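Guides > Grippers > Comparing fingers on a cable job

We use cookies to remember your settings and see which guides get read. Accept all | Manage choices

9 min read

How I compare gripper fingers with a network cable and a small white box

Every few months somebody asks me which gripper fingers they should buy for cable work, and every time I give the same annoying answer, which is that you have to try them on your own cable. So I finally wrote down how I do it. You'll need one afternoon, a handful of cables and a fair bit of patience with your controller.

I used to test on wooden blocks. Blocks are lovely! They stay where you put them and they look great when you show your boss. Then you hand the same gripper a network cable and everything goes sideways, sometimes literally. The stiff part at the end is tiny, the rest of it flops around and pulls on the stiff part, and your nice centered grasp ends up ten degrees off before the arm has gone anywhere.

For this round I had two finger sets to try, the Drultik ones and the Sorus ones. Same gripper body, same arm, same controller settings. Please don't change two things at once. I did that in August and lost a Wednesday to it, and Yulan Tan still brings it up.

Step 1. Set the table up

Push everything you don't need toward the back and keep the middle for the bin and the box. I like the cables coiled on the far side, where the arms can get at them but won't drag a sleeve or a lead through them on the way past. If your table is two tables shoved together like mine, check the seam with a fingertip first. A small step in height doesn't bother the arm, but it'll bother you later when the same taught position is fine on one half and scrapes on the other.

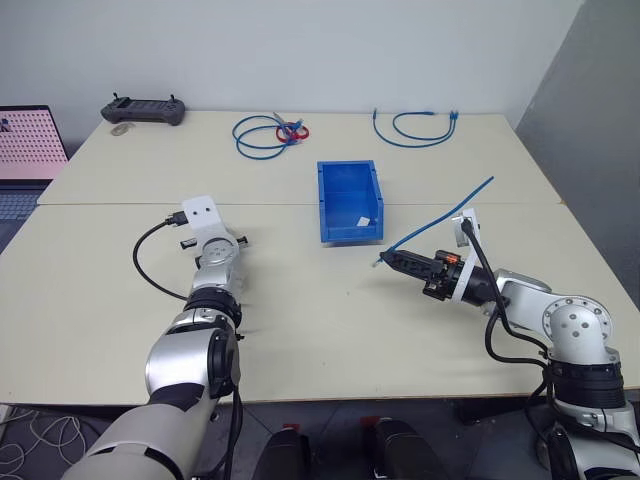 Next, look at your own wiring. The lead that runs down the outside of an arm needs enough slack for the elbow to fold all the way, and not so much that it can swing in front of the fingers. Move each joint slowly by hand or by jog to both ends of the range you plan to use, and watch the lead the whole time (not the gripper, I know it's tempting). Roy Treloar taught me to do this with the speed turned down to 2 percent, and I've kept the habit.

Step 2. Pick a grasp point and stick to it

Grab the connector by its stiff part, as close to the back end as you can while still getting a solid bite. Too far forward and your fingertips hit the box before the plug is home. Too far back and you're holding floppy cable, and the plug will point wherever it likes.

Teach the grasp once and save it under a name you'll recognize next week. Mine was "boot_rear_533" – 533 being the width setting in our controller's own units, so please don't copy that number onto yours. Close until the fingers touch, then add force in little bites until a gentle tug on the cable doesn't shift the plug. Write down where you ended up. Do that again for the second finger set, from scratch, without peeking at the first number.

Step 3. Do the insertion slowly

Bring the plug in from straight above the box and stop just short of the rim. Look at it from the side and from the wrist camera before going any farther. I find the wrist view on the other arm is the best seat in the house for this, so I park that arm low with its fingers open and let it watch.
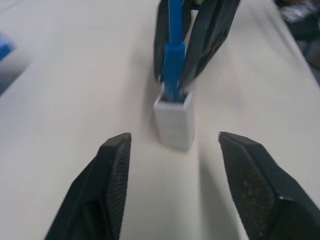
Last changed: August, by Maureen Holroyd (force settings in Step 2 reworded)

If your controller has a compliant mode, turn it on for the last stretch only. Leave it on for the whole move and the weight of the cable will pull the wrist off its line, and then you'll blame the fingers for it. I certainly did.

Go down until you feel (well, read) a rise in force, hold, then open the fingers slowly. Watch what happens to the plug as the pads let go. A grippy pad can lift one side a little on release, and it's easy to miss at full speed.

Step 4. Repeat and keep score

I do 14 runs per finger set. I mark each one as in, in but crooked, or no, and I add a word or two about why. Reece Sedgwick does his in a spreadsheet with colors. I use the back of an envelope, then type it up.

Wipe the pads before you swap sets. Textured pads pick up every speck of dust going, and a dusty pad slips sooner on smooth plastic than a clean one.

What I found

The Sorus fingers held the plug straighter for me, and the Drultik ones let go of it more cleanly. For plugging things in, I'd take straight. For dropping cables in a bin I'd happily use either one, and Malcolm Bunting prefers the Drultik set for that because the tips are easier to wipe down.

I haven't tried the Bitus pads yet. They're on order, and when they get here they'll go through the same 14 runs on the same saved grasp, with a fresh force number.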